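Test Diary, Garment Handling Cell, Rutden Site
Entry by Amparo Zabala, Duty Engineer
April

The morning session was opened at 08.40 in accordance with the revised schedule. The start-up checks were completed, the emergency stop was pressed and reset at both stations, and the guard circuit was signed off. The task set for the day was the jacket routine of the Sasia programme, in which the arm is required to take hold of a garment and the items lying with it, and to lay the garment out ready for folding.

The first fault was recorded at episode 1623. On receiving the command to return to its rest position, the arm rotated at the wrist past the permitted angle and came to a stop with the gripper directed towards the ceiling. No alarm was raised by the controller. I stopped the cell by hand and entered the event in the fault log as a loss of wrist reference.
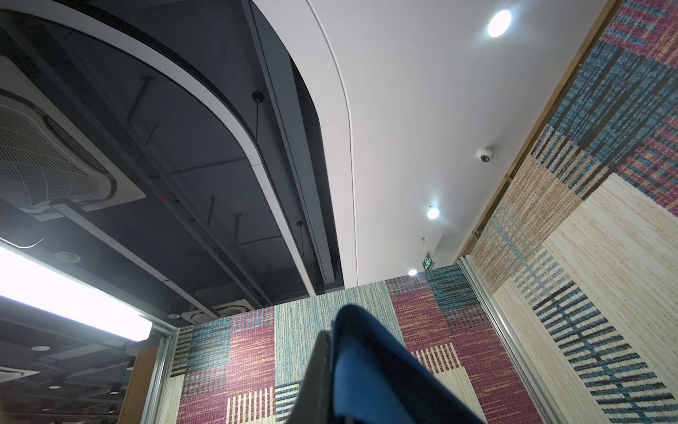 Wrist view with the gripper directed upwards.

Under the site rules, an unrequested movement of this kind is treated as a safety matter whether or not any person was near the arm. Work was therefore suspended for 25 minutes. The duty manager at Hauksdóttir was informed by telephone and gave permission for the cell to be restarted at reduced speed, on condition that one member of staff remained at the stop button throughout. I took that post myself.

The wrist was referenced again and three empty movements were made, all of them correct. The controller supplied by Tikska reported no stored error, and I have asked for the full record to be kept. It is not satisfactory that a movement outside the permitted range should leave no entry, and I have said so in the report.

Testing was resumed with the jacket and the black pouch on the floor of the enclosure. 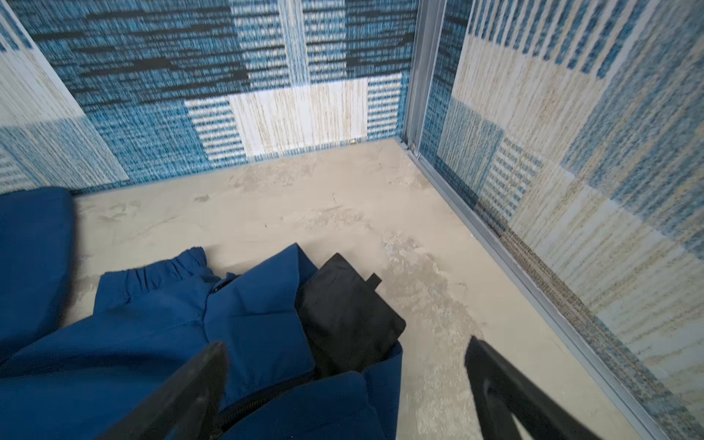 The reduced speed had a noticeable effect on the approach. The fingers were slower to settle, and on several attempts the arm waited so long over its target that the time limit expired and the attempt was closed by the software. These have been entered as timeouts and are to be kept apart from the grip failures when the figures are prepared. In the previous report the two were added together, which led to a lengthy exchange of letters that I do not wish to repeat.

The second fault concerned the grip itself. During work on the open jacket the force reading rose to 22 newtons, above the limit set for clothing, and the fingers did not release when told to do so. The stop was pressed at once. I regard the zip as the most likely cause of difficulty in this part of the routine, as the present settings were prepared with plain cloth in mind and make no allowance for teeth or stiff edges. This remains an opinion until the force record has been examined.
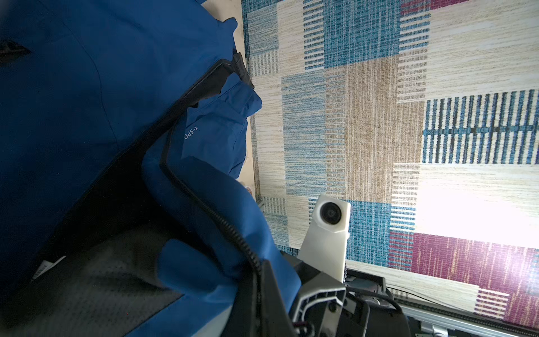 Gripper at the zip of the open jacket.

The arm was isolated before the jacket was freed by hand. It is recorded again, for the benefit of the late shift, that no one is to reach between the fingers while power is present, even when the arm has been stopped and seems to be at rest. The isolating switch is to be turned off and locked, and the key kept by the person doing the work.

The cell was closed for the remainder of the day. Fault report 576 has been opened to cover both events. The following are outstanding: the wrist record from Tikska, a lower force limit for garments with fastenings, and a check of the release command at full and reduced speed. The jacket routine is not to be run until the first of these has been received. The late shift may continue with the towel routine at the second station.

Keys returned to the office at 16.15.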